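Ticket: Equipment request, second shelf station for the Dokthorpe room
Status: Waiting on quote
Category: Purchasing / planning
Opened: January 18, 2023

Original request

Hi all, me again with the money questions. I'm trying to put together the February order for the arm stations and I've hit a snag, so I'm logging it in the tracker instead of letting it rot in my inbox like last time.

Short version: I need a second shelf fixture that matches the one we already use, and the part number I've got on file (1447) doesn't bring up anything in the Brostedeo catalog. I tried it with a dash, without a dash, and with the old prefix. No luck. Their web store just offers me drawer slides, which is nice of them, but I don't need drawer slides!

What I need before I can send this up for approval:

The right part number, or a written quote that describes the thing well enough that we don't get the wrong one.
A lead time.
Some idea of whether we should buy one spare or go ahead and kit out the Mumden site at the same time.

Update 1

Called Brostedeo. The person on the phone was really helpful and found our last order under the Machala account (so that's where it went). The old number was retired when they changed the finish. The new one costs $71 per rack, shelf board included. The old price in my spreadsheet was $54, so every line in my budget that uses that number is now wrong. Great start to the year.

She asked me to confirm which style we have, because they make a closed-back one and an open one, and she wanted to know how the board sits. I went to check before answering.

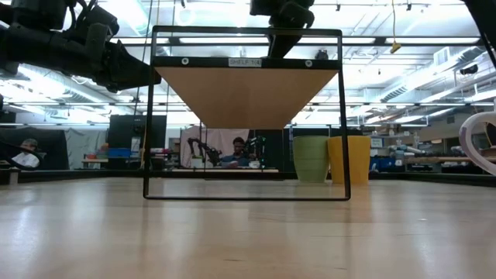

Shelf fixture on the table at the arm station, labeled SHELF 1(4).

So it's the open style: black metal, rounded corners, tan board up in the top part, with the label on the front crossbar between the two silver fasteners. I sent her all that and she said it's the one she thought it was. Good.

I also spent a while staring at that label. I had it in my head that the 1(4) was a Brostedeo marking, and I even read it to her over the phone as if it meant something. It means nothing to them. She was very polite about it. So please, if anybody on our side knows the numbering, write it in this ticket, because I'd like the new racks labeled the same way and I don't want to guess.

Update 2

Lead time came back at 90 days if we order just one, because single units wait for the next batch. If we order a full carton they ship from stock. Of course they do.

I did the math on the carton and it's not crazy, but it pushes us past what I had penciled in for fixtures, and the rest of that line is spoken for by cables and gripper tips. I could move money over from the table budget. The wood tabletop is holding up fine as far as I can tell, and I'd rather have racks that match than a new top we don't need yet.

One thing I want to raise while we're here. When I planned this year I budgeted for arms and more or less forgot about the stuff the arms work on. The shelves, the cups, bins, all of it. It's small money per item, but it never got its own line, so it keeps coming out of whatever has room. I'd like to add a line called "station props and fixtures" and stop playing hide and seek with it. If you've got strong feelings about the name, tell me now, before it goes in the template and lives there forever.

Update 3

Mumden says yes, they want in on the carton, and they'll cover their own share. That fixes most of my problem. They did ask if they could have the old finish. I told them no, it's gone, please take the new one.

Still open:

Somebody to measure the footprint of the current rack, outside edge to outside edge at the bottom bar. The new drawing gives a width but doesn't say where it's measured from, and the front uprights flare out a little toward the table, so it matters. Please use the metal ruler in the tool drawer. The cloth tape has stretched.
Label numbering, see above.
Written quote from Brostedeo with both shipping addresses on it. The first one they sent had Machala on it twice.

I'll leave this at "waiting on quote" and change it over once the corrected copy comes in. Please don't close it for me, the tracker drops the attachments when you do that and I had to dig everything out again last time.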